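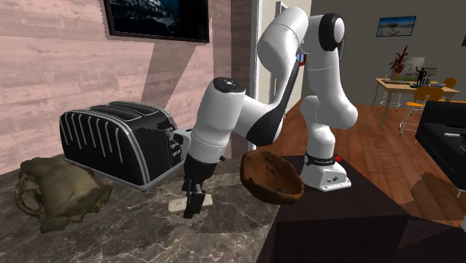
Jörg Stöcker

Guided tour capacity at small migration museums, what are people using?

I look after visitor programmes at a small museum in Sikanach. It covers labour migration to the valley's textile mills, mainly through two furnished flats and a boarding room on the second floor. The flats can only be entered with a guide. We cap groups at 30 for the ground floor talk and then split them for the upstairs part. School bookings regularly arrive at 50, and the split no longer works with the staff we have on a Thursday.

Options under review:
1. Cap all bookings at 30 and turn larger classes away.
2. Staggered starts, 30 minutes apart, with a worksheet session for the waiting half.
3. Recorded audio in the flats, one guide on the landing.

Interested in what has been tried elsewhere, mainly on option 3.

mill_lane_archive

Option 2 has been our standard for several years. The worksheet session needs its own room and its own member of staff. If you put the waiting group in the foyer, the noise carries up the stairwell and the guide has to shout. Check your fire limit for the upper floor before anything else, as ours turned out lower than the figure in the old handbook.

Skulteo

We did option 3 and went back. The audio was well made, with extracts from recorded interviews and a floor plan on a card. Pupils stood in the first room until the track ended and then walked straight through the other two. Questions dropped to almost none. With a guide present, most of the useful talk starts when a pupil says their own grandparents had the same stove or the same suitcase.

pwhitcombe

Disagree with Skulteo to a point. That is a fault in how the tracks were cut. Ours are under a minute each and triggered by the visitor at the object. Adults use them properly. I would accept that under-twelves do not.

Which families do the flats represent? If they are named households with living relatives, you need consent for recorded voices as well as for the written panels. A signed form from the original interview may not cover playback in a gallery.

Jörg Stöcker

One flat is the Vukadinović household, and the family have agreed to everything in writing, including playback. The other is a composite, drawn from rent books and inventories, and labelled as such at the door. Fire limit was checked in July and is not the constraint.

mill_lane_archive

A composite flat with recorded voices is a different problem. Whose voice would it be? An actor reading a made-up tenant beside a real family's recordings will be taken as the same kind of evidence.

pwhitcombe

Label it on the card. Visitors can read.

Skulteo

They can, but they mostly don't. I would keep audio to the Vukadinović flat and leave the composite to a guide.

Kaluso

Booking side: we added a surcharge above 30 to pay for a second guide. Schools complained for one term and then booked two smaller visits. Numbers over the year stayed level. Might be simpler than any of the three.

Jörg Stöcker

Surcharge is not possible for us, school visits are grant funded and must be free. Two smaller visits might be. I will trial staggered starts with the education room as the holding space, and audio in the one flat for adult groups only.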